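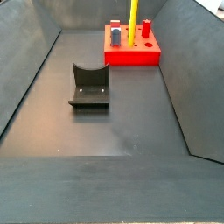
Weidong Deng sostiene que el ajuste entre una espiga y su alojamiento no debería enseñarse con tablas, al menos en la primera sesión, porque el alumno memoriza la clase de tolerancia y luego no sabe decir si una pieza entra floja o forzada. La objeción es razonable y se recoge en estos apuntes: primero se trabaja con bloques perforados y varillas sueltas, y las tablas pasan al apartado 4.

Buscar en los apuntes Buscar

Tema 3. Uniones de espiga y alojamiento en piezas de pequeño formato

1. Definiciones

Se llama bloque base a la pieza que recibe. Suele ser un sólido prismático bajo, con la cara superior perforada. Un bloque puede llevar taladros de un solo calibre o de varios; en el segundo caso hablamos de bloque de calibre mixto.

Se llama espiga al elemento macho de sección circular. Por su relación entre longitud y diámetro distinguimos la espiga larga (en adelante, varilla) y la espiga corta (en adelante, taco). En la imagen inicial, la varilla es la pieza amarilla y el taco, la pieza roja corta; las dos se levantan sobre un bloque rojo de calibre mixto.

Alojamiento es el taladro considerado junto con su profundidad útil. No toda la profundidad del taladro es útil: la parte achaflanada de la boca guía la entrada, pero no sujeta.

2. Comportamiento de la varilla

Una varilla vertical insertada en un bloque bajo trabaja como una ménsula empotrada en su extremo inferior. El momento en la base es el producto de la fuerza lateral por la altura a la que se aplica. De ahí que una misma presión del dedo, inocua sobre un taco, pueda volcar el conjunto si se aplica en la punta de la varilla.

Ejemplo. Varilla con una altura libre de 500 mm y fuerza horizontal de 6 N en el extremo:

M = 6 × 500 = 3.000 N·mm = 3 N·m

Ese momento lo debe equilibrar el bloque mediante su peso y el contacto con el plano de apoyo. Si el peso no basta, el bloque gira sobre la arista opuesta al punto de empuje. Situar el bloque contra una pared limita el desplazamiento en esa dirección, pero no impide el vuelco hacia el lado libre.

La holgura modifica el resultado de otra manera. Con juego en la boca, la varilla se inclina antes de transmitir carga, y el desvío en la punta crece con la relación entre altura libre y profundidad de alojamiento. Un juego que apenas se percibe en un taco se aprecia a simple vista en una varilla larga.

3. Comportamiento del taco

El taco tiene poca altura libre y, por tanto, poco brazo. Sus problemas son otros:

- Extracción. Ofrece poca superficie de agarre. Si el ajuste es apretado, conviene girar a la vez que se tira.
- Acuñamiento. Con una relación baja entre longitud insertada y diámetro, el taco entra torcido y se bloquea. Se corrige retirándolo y presentándolo de nuevo, nunca a golpes.
- Distancia al borde. Un alojamiento próximo a una esquina deja menos material alrededor. En bloques de plástico o de madera blanda aparecen grietas tras inserciones repetidas.

4. Clases de ajuste

Para las prácticas se usa la nomenclatura Clodutholm, que reconoce tres clases:

Clase L (libre). La espiga cae por su propio peso hasta el fondo.
Clase D (deslizante). Entra con presión de la mano y se mantiene vertical.
Clase F (forzada). Requiere útil. No se emplea en este tema.

El cuaderno de Zou añade una clase intermedia entre L y D. No se usará en las entregas, aunque puede citarse en la discusión de resultados.

5. Práctica

Material por grupo: un juego Mevness de bloque y espigas, pie de rey, cinta de papel.

5.1. Medir el diámetro de cada espiga en 3 puntos y anotar la media.
5.2. Medir cada taladro en dos direcciones perpendiculares. Si las lecturas difieren, registrar ambas; no promediar. Un taladro de contorno irregular se anota como tal y se excluye del cálculo de holgura.
5.3. Asignar a cada pareja una clase de ajuste antes de probarla. Marcar la previsión en la cinta.
5.4. Insertar, comprobar y corregir la previsión con otro color.
5.5. En la varilla, medir el desvío lateral de la punta con el bloque sujeto.

La hoja de datos se entrega el sábado antes de las 12:00 en la carpeta Osunus. Las entregas sin la columna de previsión se devuelven sin corregir.

6. Errores frecuentes

Confundir altura total con altura libre. En la fórmula del apartado 2 solo interviene la segunda, medida desde la cara superior del bloque.

Tomar el diámetro de la boca como diámetro del alojamiento. El chaflán falsea la lectura; hay que introducir las puntas del pie de rey por debajo de él.

Operar con N·mm y N·m en la misma línea.

Última actualización: septiembre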